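Delia Avram
November 2023
Kategorie: Karten & Navigation

Ich habe meinem Navi versprochen, nie wieder über es zu lästern. Das hielt bis Flatach.

Ausgangslage: Die Karten-App Tradel kennt in Flatach zwei Ortsdurchfahrten. Der Ort hat eine. Die andere ist ein Feldweg mit Ambitionen.

Eingezeichnet ist er als gelbe Hauptstraße, samt Tempolimit. Gefahren bin ich 200 Meter. Dann kam ein Weidezaun, und Tradel sagte: »Bitte weiter geradeaus.«

Fehler gemeldet. Antwort nach 10 Tagen: Man habe 2.278 Hinweise vor meinem. Immerhin eine Zahl, die stimmen dürfte.
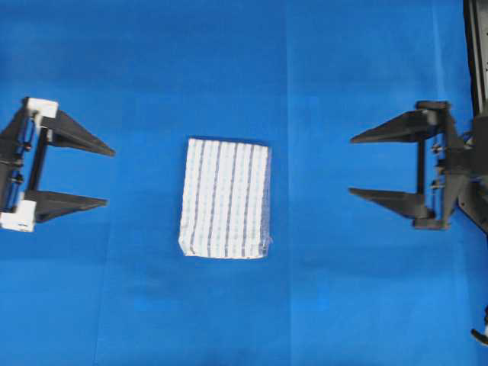

Zum Vergleich Kerel ausprobiert, die Konkurrenz. Dort fehlt der Feldweg, dafür auch der Bahnhof. In der Satellitenansicht sehen die Äcker hinterm Ort aus wie das gefaltete Tuch da oben: weiß, dunkelgraue Streifen von oben nach unten, leicht wellig. Einen davon hat wohl jemand zur Hauptstraße befördert.

Die Papierkarte meiner Eltern, 1:50.000, Verlag Tănase, hat übrigens beides richtig. Sie lässt sich nur seit Jahren nicht mehr zusammenlegen – im Auto füllt sie den Beifahrersitz und den halben Fußraum.

Im August hat Tradel den Feldweg dann korrigiert. Er heißt jetzt »Umgehungsstraße«.

Ich nehme ab sofort den Zug. Der Bahnhof ist da, ich habe nachgesehen.

Kommentare

wegpunkt_west: Bei uns führt Tradel die Lkw durch den Friedhof. Auch gemeldet, auch Warteschleife.

Hanno: Kerel zeigt den Bahnhof, wenn man ganz nah ranzoomt. Also so nah, dass man ihn eh sieht.

kartentante: Würde die Tănase-Karte nehmen, falls der Beifahrersitz mal frei werden soll.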